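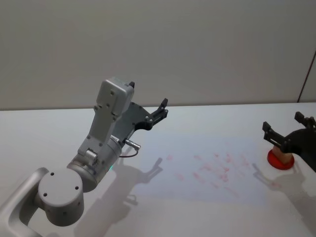 Two-arm cell at the Katsaros building, with the test block on its red base under the right gripper.

Robot Cell Technician (maintenance and setup)
Prorano, Denduteo site
Full time, permanent
3 shares | 2 comments

Last updated: February 2024

Prorano is hiring a technician to take over daily care of one two-arm tabletop cell. The cell runs handling trials for the Plomar project and is used by three shifts of operators. The technician does not run trials. The job is to keep both arms, both grippers and the table in a known condition, and to write down every change made to them.

The post reports to Magdalini Giannakopoulos, cell engineering.

Duties

Start-of-shift check. Home both arms, confirm the wrist indicator on each, cycle the grippers open and closed, and inspect the finger mounting bolts. Record the result in the cell log before releasing the cell to the operators.

Cables and connectors. The gripper cable leaves a round connector below the mounting plate and loops back toward the wrist housing. The loop must stay short enough to clear the table and long enough for full wrist rotation. Connectors are reseated and strain relief is checked every 50 operating hours. A cable with a damaged jacket is replaced, never taped.

Gripper service. Fingers are removed, cleaned, measured and refitted at 2,000 cycles. Finger parallelism is set with the shop gauge. After any finger change, the tool center point is taught again and the old value is kept in the log.

Calibration. Each arm is calibrated to the table, then the two arms to each other, using the block and base as the common target. Repeat after a collision stop, a joint replacement or any movement of the table.

Table surface. The white top picks up reddish marks in the shared work area between the arms. Clean with the approved solvent and a lint-free cloth. Abrasive pads are not allowed. Lighting is checked after cleaning, with both arms parked.

Repairs. First-line fault finding on joints, brakes, grippers and wiring. Joint modules are swapped on site and returned to the supplier. The technician packs the unit and completes the fault report.

Required

Two years of hands-on work with industrial or collaborative arms.
Able to read wiring diagrams and use a multimeter, torque driver and dial indicator without supervision.
Working knowledge of lockout procedure.
Clear written English. The log is read by people who were not in the room.

Useful

Basic Python or shell scripting for pulling joint error logs.
Experience with two arms sharing one workspace.
Soldering of small connectors.

Conditions

Day shift, with on-call cover one week in four. On-call hours are paid separately. Some lifting is involved; a complete arm is always moved by two people. Tools and safety shoes are supplied. The annual shutdown is in August, when both arms are stripped and inspected, and leave cannot be taken during that period.

Selection

Short phone call, then a half-day practical at the cell. Candidates are given a gripper with a known fault and asked to find it, fix it and write the log entry. Travel to the practical is refunded against receipts.

To apply, send a resume and one sample of technical writing (a service report or work instruction, with customer details removed) to Aliki Zervas, hiring desk. Quote reference 51 in the subject line. Applications through agencies are not accepted.

Contact | Copyright Prorano | Back to top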